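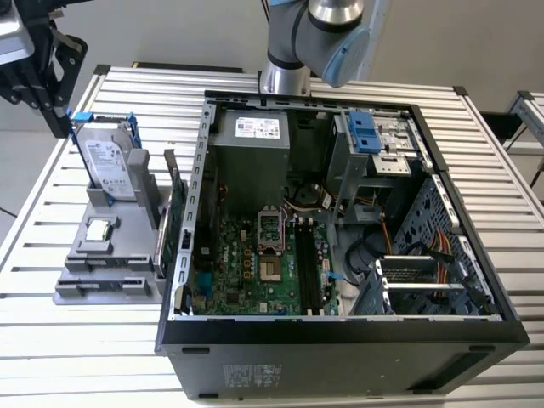 Última modificación: 10 de mayo de 2023

Figura 3. Torre de sobremesa abierta, sin el panel lateral.

4.2. Vida útil declarada

Saltance atribuye a sus equipos una vida media de 5 años, pero no explica cómo trató los que seguían en uso al cerrar el estudio. De las 204 fichas revisadas en Lumedham, muchas carecen de fecha de compra. Con esos datos, la supuesta ventaja de reparar frente a sustituir nos parece, como mínimo, poco demostrada.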